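Weltitz Home Respiratory Panel: 30 Days, 64 Dollars, and a Lot of Shrugging

By Casimiro Nieto
August 31, 2023
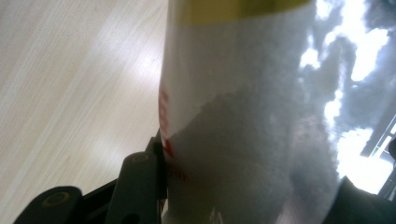
What you get for the money

The Weltitz kit comes as a pack of 2 tests. Each one has a nasal swab, a small tube of fluid, a plastic cassette and a folded sheet of directions printed in type so small I took it over to the window. The claim on the front is that one swab checks for three respiratory infections at once. You read the lines yourself after a wait, then type the result into an app called Gelel if you want a record of it.

I bought mine in the last week of July at full price. I wasn't sent anything, and the company doesn't know I exist.

I should say where I'm coming from. I worked in a clinic lab for a long stretch and I don't trust a faint line. I also have two kids in school and a father with bad lungs, so I have real uses for a test that tells me whether to cancel Sunday dinner. I wanted to like this one.

Doing the test

The swab is fine. It's soft, it doesn't shed, and the handle snaps where it should. The tube is where I started muttering. The foil seal on the first one tore in half and left a flap that I had to peel back with a fingernail, which is exactly what you don't want to be doing over an open tube of reagent. The second opened cleanly.

The directions say "squeeze firmly" while you turn the swab and give a count for the turns, but the drawing next to it shows a different count. I went with the words. Someone at Weltitz should pick one.

The cassette has three test windows and a control line, all crammed into a strip narrower than my thumb. With my reading glasses on I could tell the windows apart. My father couldn't, and he's the person in our family who most needs to know.

Does it work?

I can't tell you, and be careful with any reviewer who says they can. I used one test when I had a sore throat and one when my younger son had a fever. Mine showed nothing but the control line. His showed the control line and a gray shadow in the second window that could have been a result or could have been a smudge. We took him to the pediatrician, who ran her own test and didn't ask to see ours.

The insert leans on a study of 548 people. Fine, but read the small print. Most of them already had symptoms when they were swabbed, and the table lumps the adults and children together. A test that does well in people who are plainly sick may do a good deal worse on a kid with a runny nose and nothing else. The sheet does say that a negative result doesn't rule out infection. It says so on the back, under the disposal instructions.

The app

Gelel wants your email, date of birth and zip code before it will let you type in a result. I skipped the optional questions, and it asked me again every time I opened it. There's a map of "activity near you," but it doesn't say how many people are reporting, so I ignored it. I deleted the app after 30 days. The request to have my data removed took three emails.

Compared with the others

The Skirnano single test only looks for one infection, but the window is bigger and my father can read it. The Pathirana panel covers the same three as Weltitz and uses a dropper bottle in place of the foil tube, which I liked better. It was out of stock at both stores near me.

Would I buy it again?

Not at 64 dollars. If the price drops by January, when everyone in my house is coughing, I might keep a pack in the closet for the adults. For my father I'll stay with the Skirnano and a phone call to his doctor.

Two stars out of five. One of them is for the swab.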